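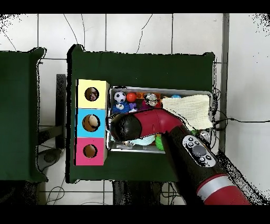
*The Gremance arm above its tray of toys, with the three stacked boxes to the left of it*

**Gremance** is a home-style automation build, put together at the Lovow shared workshop in Hekau, in which a tabletop robot arm picks toys out of a crowded tray and drops the small ones through the round holes of three colored boxes. It was started by Rozália Matoušek, a piano tuner by trade, and Tomás Bastos, who repairs sewing machines, and it has been added to by a good many other members of the workshop over the evenings since. The name is used both for the whole setup – arm, tables, tray, boxes, and software – and, more loosely, for the arm alone, so that a member who says "Gremance is on the bench again" may mean either one.

Among people who build this kind of thing as a hobby, the project is known mostly for its use of cloth. Towels and baby blankets are laid over part of the toys before a run, and the arm has to find and handle what lies beneath or beside them. The builders' notes, which are kept in a ring binder at Lovow and copied out to a shared folder when anyone remembers to do it, devote more pages to cloth than to every other subject put together.

## Background

Lovow occupies the ground floor of a former dairy office in Hekau and is open to members in the evenings and on most weekends. Before Gremance, its members had built a seed counter, a curtain opener, and a very slow machine for winding yarn, all of which are still in the building and two of which still run. The idea of a toy sorter came from Matoušek, who had grown tired of picking up after visiting nieces and nephews and who wondered, in a note pinned to the workshop board, whether "a patient machine" could be taught to do some of it.

Bastos answered the note the same evening. He had worked with small motors for most of his life and had just come into possession of a secondhand arm, bought at a clearance sale with its cables in a separate bag and no manual. The two agreed to share the cost of the remaining parts, and the workshop gave them a corner on the understanding that the floor would be clear enough for the yarn winder to be wheeled past. The understanding has been kept on and off.

Work began in February with the arm fixed to a single table. The first weeks went into safe limits of travel, and the arm was kept at a crawl until both builders were satisfied that it would stop when told to. The first full session with toys, cloth, and boxes all in place at once is entered in the binder under November 17, 2023, in Bastos's handwriting, with a cheerful exclamation mark and a tea stain.

## Setup

The arm works over a dark green tabletop. Its tray is a long, shallow metal one with a rounded rim, chosen after a plastic dishpan and a wooden drawer had each been tried. The dishpan flexed whenever a finger leaned on its side, and the drawer was so deep that the gripper housing touched the edge before the fingers could get to the bottom. A shallow tray solved both troubles and could be lifted out with one hand for washing, a point that Matoušek mentions in the notes with some satisfaction.

The boxes stand beside the tray in a stepped stack, each with a round hole in its top. Stacking them saves table space and gives the arm three different heights to aim for, and members who help with the project for the first time are usually asked to practice on the lowest before they attempt the highest. The stack is not fastened down. Bastos proposed a bracket early on, and Matoušek preferred to leave it loose so that a badly aimed drop would push a box aside and do no harm to the gripper. Her view won out, and the stack is straightened by hand between runs.

A session can be watched from more than one camera. One view looks down over the work from the head, and a second is fixed in place near the table to show the tray from another side. The builders came to rely on the pair after noticing that an object which seemed well gripped from one side could be hanging by a thread of plush from the other.

### Gripper

The gripper has two parallel fingers that close toward each other. It is a plain design, and a number of Lovow members have offered to replace it with something grander, including a suction cup, a soft three-fingered hand, and a kind of scoop. The scoop was built and tested for one long Saturday. It gathered toys very well and let go of them very badly, and it now hangs by the door, where it holds umbrellas.

With two fingers, most of the skill lies in the approach. A small ball in the open is an easy pick if the fingers come straight down on either side of it. A ball pushed up against the rim has room on one side only, and the usual method is to nudge it inward first and then go back for it. Flat wooden blocks are turned on edge when possible. Drink cans, which members drop in from time to time to stand for ordinary household litter, are gripped across the narrow part of the body, and a crushed one is treated as a different object altogether.

### Software

The program that plans the arm's movements was written by Bastos and is called Farquharson, after the street on which he lived at the time. It keeps a list of objects it believes it can see, picks the one it thinks will be easiest, and stays with that choice until the object has been moved or until a try has failed twice. Earlier versions changed their minds constantly and would hover between two toys for so long that the workshop's evening visitors drifted off to look at other things.

Farquharson saves a record of each try. The builders set themselves a goal of 1000 saved tries before making any large change to the program, on the reasoning that smaller batches had led them into fixing problems that were really just bad luck. When the article in the workshop's newsletter was written, the count had reached 177. Matoušek is quoted in it as saying that she was in no hurry and that the toys weren't either.

## Toys and cloth

The toys were donated by members and their families, and little effort was made to choose them for the machine's convenience. The mix takes in hard balls, fuzzy plush things with googly eyes, spiky rubbery ones that spring back when squeezed, blocks, and odds and ends that had lost whatever set they came from. A crinkly wrapper is sometimes added. Shiny, see-through plastic is hard for a camera to make sense of, and the notes warn helpers to expect a number of wasted tries whenever a wrapper is in the tray.

Cloth was introduced by accident, when a dish towel was left over the tray after washing up and Farquharson reported, with full confidence, that there were no toys left to sort. The builders found this so interesting that they began covering part of the tray on purpose. The pieces in regular use differ a good deal in feel: a textured towel, a crinkled muslin, a knitted cloth with some stretch in it. Muslin is light and slides along with nearly anything that is pulled from under it. A knit tends to catch on the spiky toys, and a helper may find that lifting the one brings the other along, and then there is nothing to be done but lower both gently and start again.

The method that has lasted longest is to pinch a raised fold near the edge of the cloth, lift, and draw it to one side in a slow arc. Pressing down on the cloth to find a shape under it also works, though it can push round toys out of reach. How far to pull the cloth back is still argued over at Lovow. Matoušek favors taking it right off before any sorting begins, as a person would, and Bastos prefers to uncover a little at a time and sort what appears.

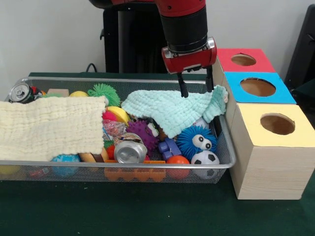
## A typical session

Sessions are run by two people, one at the computer and one within reach of the stop button. The order of work has changed very little since the first winter and is written on a card that hangs from the table.

1. Wipe the tabletop and set the tray down square to its edge.
2. Tip in the toys and let them lie as they fall. Helpers are asked to resist tidying them.
3. Lay one or two cloths over the tray and leave some toys showing.
4. Stack the boxes and check that their holes are clear.
5. Start both cameras, then the arm, and keep hands off the table until it has come to rest.
6. Let the run go on for 30 minutes or until the person at the button calls a halt.

After the run, the boxes are emptied onto a tray cloth and the saved tries are labeled while the tea is made. Toys too large for the holes are expected to stay in the tray and are not marked as failures, though the program was slow to learn this and for a good while would carry a plush creature over to the boxes, lower it onto a hole, and wait there for something to happen.

## Reception and related builds

Gremance has been shown at the Lovow open evening, where it drew a steady ring of children who were quick to offer advice. The youngest helper to have her suggestion entered in the binder was eight years old. She recommended that the arm go for the balls first and leave the fuzzy toys for later, and Farquharson has a setting, switched on by default, that does much the same.

A smaller copy, using a shoebox lid for a tray and a single box with a hole, was made by a member who wanted something to practice on at home. Its gripper is printed in one piece and wears out quickly, but the owner reports that it copes with wooden blocks and socks. Matoušek has since asked to borrow it, in order to try out a heavier kind of towel before letting it anywhere near the main arm.

## See also

- Lovow yarn winder
- Parallel gripper
- Shape sorter
- Farquharson (software)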